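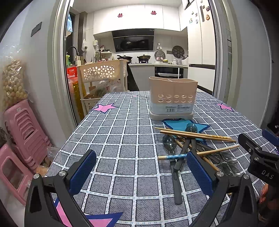

Sorting and Storing Table Utensils

The following guidance applies to all shared dining areas managed by Dewan. Residents are asked to read it before using the utensil holder for the first time.

Preparation

1. Wash chopsticks and spoons in warm water with washing-up liquid. Rinse them well and dry them with a clean cloth.

2. Lay everything on the table. Chopsticks should be matched by length and pattern before they are put away. A patterned chopstick without a partner may be kept for serving.

3. Check wooden items for splits, dark patches or rough ends. Any that are damaged should be thrown away.

Filling the holder

4. Place the holder on its base near the middle of the table, with the holes facing outwards.

5. Stand the spoons in one compartment with the bowls uppermost. Chopsticks may share this compartment if there is room for them to be lifted out singly.

6. Use the other compartment for handled utensils and any remaining chopsticks. Do not force items in; the holder should not contain more than 20 pieces.

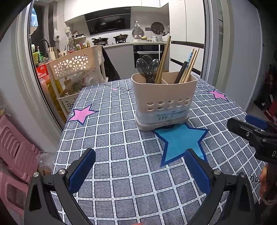
Dewan, June

Weekly care

The base collects water and must be emptied every three days. Once a week, remove all utensils and wash the holder and the base separately. A small brush is suitable for the holes. Leave both parts upside down until fully dry.

Product labels may be removed by soaking in roughly 300 ml of warm water.

Requests for replacement utensils should be addressed to Rizwan Siddiqui, Household Services.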